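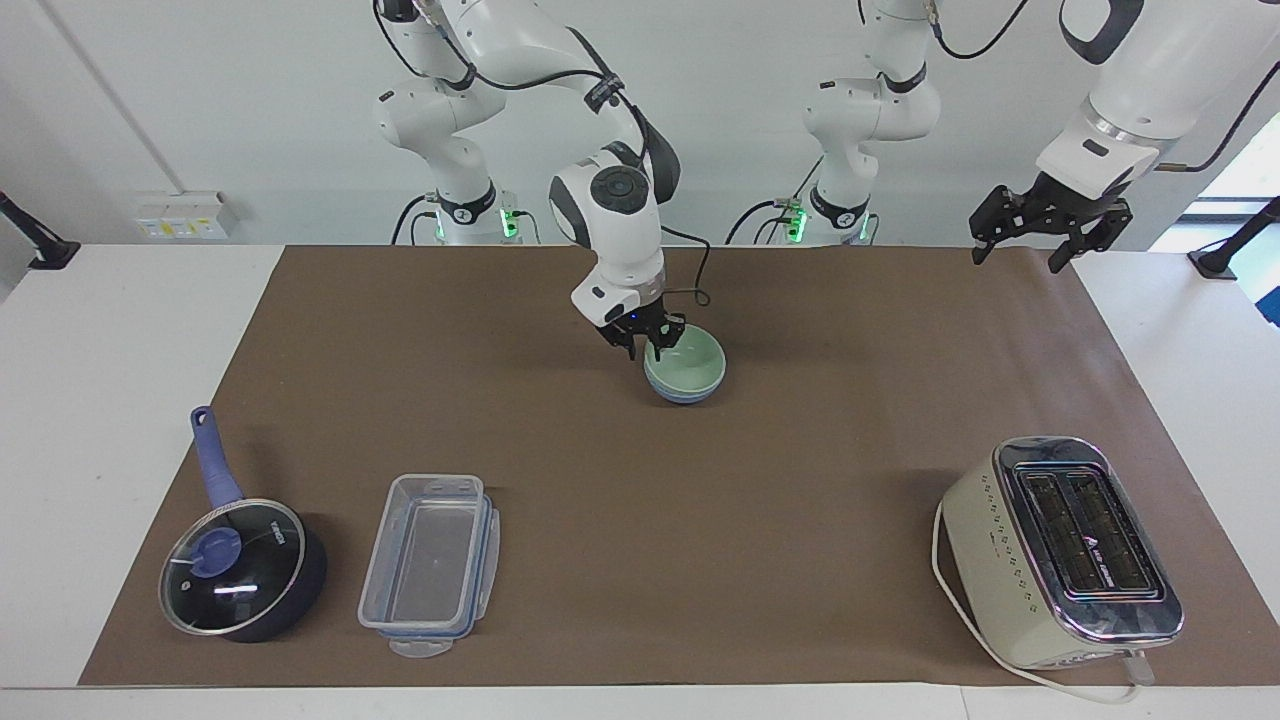

Two Grippers, One Kitchen Table
Final project report, Robotics Lab II
Vy Hoàng, Mathis Marty and Capucine Jacquet
Supervisor: Huguette Hervieu
Submitted 4/11/22

1. What we wanted to find out

Our lab has two sets of fingertips for its two-finger grippers, and everyone who uses them has an opinion. The Cliva tips are flat and stiff. The Tomix tips are a little narrower and have a thin rubber face. Last year's group used the Cliva tips for blocks and cylinders and was very happy with them, but blocks are kind to a gripper. We wanted to know what happens with things from a kitchen, where almost nothing has two parallel sides.

Bowls were the part we were most excited about. A bowl can be picked up by pinching the rim, with one finger inside and one outside, and there is very little room for error in height. Too high and the fingers close on air or slide off the lip. Too low and the inside finger pushes on the curved wall and tips the whole bowl.

2. Setup

Both arms are mounted at the same table and run from one controller, which we called Kenda after the name of the folder it started in. We worked on a brown mat because the bare white table gave our detection code a lot of trouble with pale objects. The mat fixed most of that in one afternoon!

Each arm was driven in two ways. In the first, one of us guided it by hand to a start pose and then jogged it down in small steps. In the second, Kenda took a rim height and a rim point from the overhead camera and planned the approach itself. Gilles Gaillard from the workshop helped us zero the finger openings, and he was patient with us when we did it wrong the first time and had to repeat a whole set.

3. Trials

We ran 126 rim grasps in all. Of these, 70 used the Tomix tips and the rest used the Cliva tips. A grasp counted as good if the bowl was lifted, held and put back without turning over. We didn't count a small slip as a failure as long as the bowl stayed in the fingers, but we wrote it down.

The Tomix tips were better on thin rims, and you could tell early on. The rubber face forgives a bad angle. With the Cliva tips the bowl often swung on the rim like a gate – it stayed up, but it came down somewhere else. Six of the Cliva grasps ended with the bowl on its side. On the Tomix side the most common problem was sticking: the fingers opened and the bowl came along for a short ride before it let go.

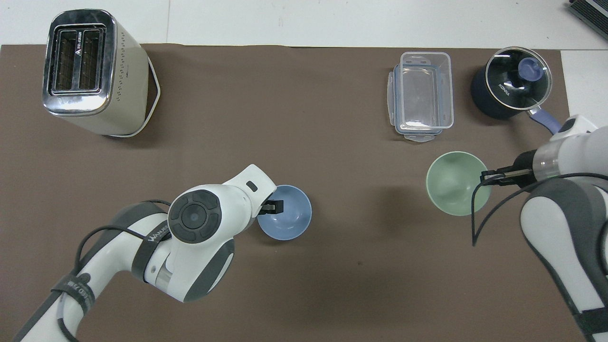 Did it matter which arm did the grasping?

Less than we expected. Once both wrists were zeroed the same way, the results followed the fingertips and the approach height, and swapping the arms made no difference we could measure.

4. Hand guiding or planned approach

Planned approaches were faster and much more even. Hand-guided ones were better when the bowl stood close to something tall, since a person simply goes around it and our planner did not always find the way. Mathis got really good at this and could set up a grasp in seven jogs, while the rest of us needed a lot more. We should have drawn up a rule for who drives which trial before starting, and the comparison in this section is weaker for it.

5. Next steps

In May we would like to try lids and handles. A knob on a lid should suit the Cliva tips, and a long pan handle is a fun problem because the weight is all at one end. We also want to log finger force, which Kenda can read but which we never saved to disk. The trial sheets and the calibration notes are in the Marty folder on the lab drive.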